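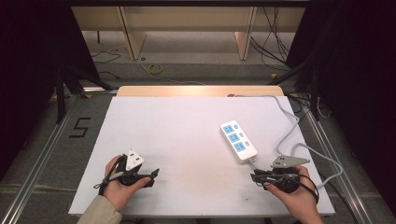 Three blue sockets, three little buttons and a long grey lead.

I've been after a decent power strip for ages, so when I spotted this Kostham one on the Menon site for 34 quid I thought, go on then. I've had it since July and I'm still pleased with it, mostly!

The first thing I liked was the slant. The sockets run down the strip in a diagonal row, and with chunky triangular plugs like mine that makes all the difference (my old Fadis had everything jammed up in a straight line and you could only ever use half of it). Each socket has its own pale blue button next to it, so I can turn the lamp off and leave the radio going. The buttons are a bit small if you've got big thumbs – my brother-in-law has, and he moaned.

The cable is the one thing I'd change. It's stiff out of the box and wants to curl back on itself, so give it a day or two stretched out behind something heavy. Mine's settled down now, but it did drag the whole strip sideways across the desk a couple of times.

As for the white, well, I do love it, and it nearly vanishes on a pale worktop. It weighs some 228 grams on my kitchen scales without the lead, so I'd stick a bit of grip tape underneath if your surface is smooth. 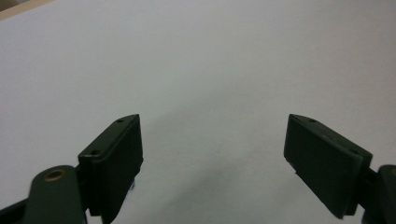 Tamara Oprea wrote: I bought the same one after my Stuvudwood strip gave up, and I'd agree about the cable. Mine took nearly a week to lie flat! Does yours click properly on the end socket? I have to give it a good shove.

Yes, mine was tight there too for the first month, and it's eased off with use. I'd still give it 4 out of 5, with the lost point going on that lead.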